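Caring for White Tabletops and Other Light Surfaces
Posted 2024-03-07 by Jolene McAlister
Filed under: Cleaning, Furniture, Kitchen

White tables show everything. Coffee rings, pencil, newsprint, the gray haze that builds up where forearms rest. Most of it comes off with things already under the sink, as long as you know what the top is made of before you start scrubbing.

Find out what you have

Turn the table over or look at the edge. Laminate has a thin sheet glued over a board core, and the edge usually has a separate strip. Painted wood has brush or roller texture and will show grain if you look at it under a low light. Solid surface is the same color all the way through. If you still can't tell, treat it as painted wood, which is the most delicate of the three.

Test any cleaner on a spot underneath or near a leg. Wait for it to dry before you judge the result, as wet paint and wet laminate both look cleaner than they are.

Everyday cleaning

Use a quart of warm water with a small squirt of dish soap. Wring the cloth until it no longer drips. Wipe the whole top, then go over it with a second cloth dampened in plain water, then dry it. Skipping the rinse leaves a soap film, and the film is what picks up dirt the next day. A lot of tables that look permanently dingy only have several months of soap on them.

Microfiber works well on smooth laminate. On painted wood I use old cotton T-shirts, cut into squares and washed without fabric softener.

Stains by type

Coffee and tea: Make a paste of baking soda and water, about as thick as toothpaste. Spread it on, leave it four minutes, and wipe it off with light pressure. Repeat if needed. Don't use the paste on a glossy finish, which it can dull.

Ballpoint pen: Rubbing alcohol on a cotton ball, dabbed and lifted. Change the cotton often or you will spread the ink. Alcohol can soften latex paint, so on a painted top start with soap and water and stop if color comes up on the cloth.

Permanent marker: On laminate, the same alcohol method. On paint, plan on touching up.

Crayon: Warm it with a hair dryer on low, wipe with a paper towel, then wash with soapy water.

Turmeric and mustard: Wipe right away. If the yellow has set on laminate, wash the spot and put the table in direct sun for an afternoon. Sun fades turmeric better than any cleaner I have used.

Newsprint and dark dye: Soapy water first, then alcohol. New black place mats and dark jeans pockets are common sources.

Scuffs and gray marks

Gray lines from pans and metal bowls look like scratches, but they are usually metal left behind on the surface. Rub them with a little non-abrasive cream cleanser on a damp cloth. A melamine sponge will also take them off. It is a very fine abrasive, so use it on the mark only and keep it off anything shiny.

For true scratches in painted wood, sand lightly with 200 grit or finer, wipe away the dust, and touch up with a small artist's brush. Two thin coats hide better than one thick one. Keep a jar of the leftover paint and write the color name and the month on the lid. Mine says November and nothing else, and I had to have the color matched again.

Keeping marks off in the first place 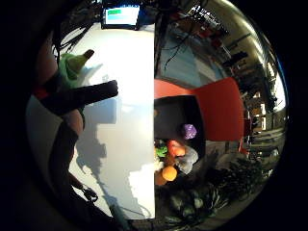
Straps, clips and cords do more damage to a light surface than most food does. A metal watchband or bracelet will leave fine scratches right where your wrist rests, and a buckle is worse. Take them off before you sit down to a long job, or put a folded towel under your forearm. Anything that hangs from the arm, like the clip and thin cord trailing down by the edge of this table, should be kept from dragging over the top. Dark gloves are worth a check too. Dyed leather and some cheap knit pairs leave color behind when damp, so rub a new pair with a wet white rag before wearing them to work at a white table.

Felt pads go under lamps, vases and anything else that gets slid around. Replace them when they go flat or collect grit, because a gritty pad is sandpaper. Rubber feet can react with some finishes and leave a yellow or brown spot that does not come out, so put a cork coaster under small appliances with rubber feet.

Heat marks on laminate are permanent. Use a trivet even for a mug that has just come out of the microwave. On painted wood, a cloudy white patch may fade on its own over a few days in a dry room.

Yellowing

Older white laminate yellows with age and smoke. Wash it twice with soapy water to see how much is grime. What is left after that is in the material itself, and the choices are to live with it, cover it, or paint it. If you paint, scuff the surface well, use a bonding primer, and wait the full cure time on the can before putting anything heavy on it. I moved a lamp back too early and it took a ring of paint with it.

What not to use

Steel wool, oven cleaner, powdered cleansers with grit, and furniture polish with oil in it. Oil polish makes a white top look fine for a day and then holds every bit of dust in the room. Never mix bleach with ammonia or vinegar. Straight bleach will also lift the glue at laminate seams if it sits there.

Related: Getting Candle Wax Out of a Tablecloth | Loose Table Legs | Washing and Storing Cleaning Rags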